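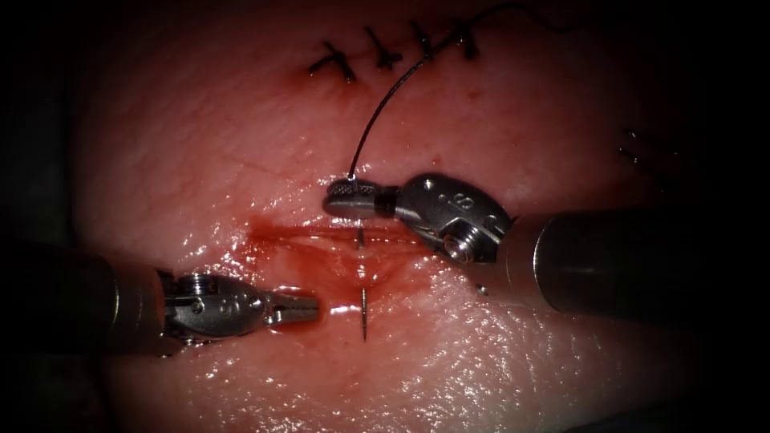
How do stitches work?

A small cut can often close by itself. A long or deep one may need stitches, which hold the two edges together while new skin grows.

The needle is curved. It goes in on one side of the cut and comes out on the other, pulling a thread behind it.
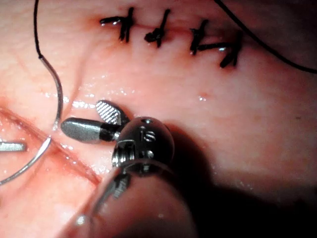 The thread is tied in a knot and the ends are snipped. Then the next stitch is made a little further along.

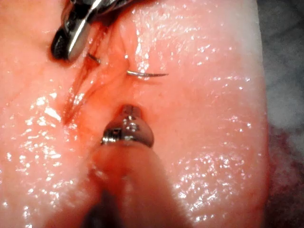

Some stitches are taken out later. Others dissolve.

Page checked 22nd March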